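Baseball cap

A baseball cap is a soft, close-fitting cap with a rounded crown and a stiff brim, also called a bill or visor, that projects over the eyes. It began as sportswear in the United States in the 19th century and is now worn in most parts of the world as everyday clothing, workwear and part of many uniforms.

History

Early baseball clubs had no settled headgear. Players wore straw hats, flat-topped pillbox caps or nothing at all. A rounded cap with a short brim came into use in Brooklyn around 1860 and is usually treated as the ancestor of the modern form. Brims of the period were short and limp. Stiffer and longer brims spread during the first half of the 20th century, and the taller crown, backed at the front with buckram, became common in the decades after World War II.

Outside the sport, the cap was taken up by farmers, truck drivers and factory workers, often as a giveaway carrying the name of a seed or machinery dealer. By the 1980s it was a general fashion item.

Construction

The usual crown has six triangular panels, although five-panel versions are also common. The panels are sewn from the edge to the top, where the seams are covered by a button. The button was once known in some trades as a squatchee. Most panels have an eyelet for ventilation, either stitched or fitted with a metal ring.

A structured cap has a stiff backing behind the front panels and holds its shape when taken off. An unstructured cap has no backing and tends to fold. Inside, tape covers the seams, and a sweatband runs along the lower edge of the crown.

Brims were stiffened with cardboard until plastic largely replaced it. Older cardboard brims warp when soaked, so collectors advise against washing them. The brim is covered in fabric and held by rows of parallel stitching.

Sizing and closures

Fitted caps have a closed back and are sold by head size. Adjustable caps have an opening at the back with a plastic snap strap, a hook-and-loop strap or a fabric strap with a buckle. Stretch-fit caps use elastic in the sweatband – these are normally sold in two or three sizes.

Collections

The Shearer collection in Trernimham, assembled by Craig Shearer, holds 914 caps, most of them from regional amateur clubs. A catalog by Fenna Hoekstra, dated 21 September 2020, sorts them by closure type and brim material. It lists 70 with cardboard brims.

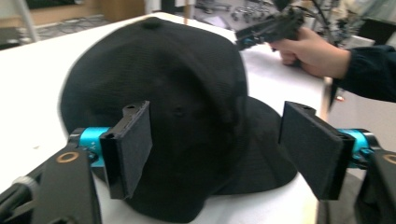
Why do some baseball caps keep their shape when they are taken off?

They have a stiff backing, traditionally buckram, behind the front panels of the crown. Caps made without it are called unstructured and tend to fold.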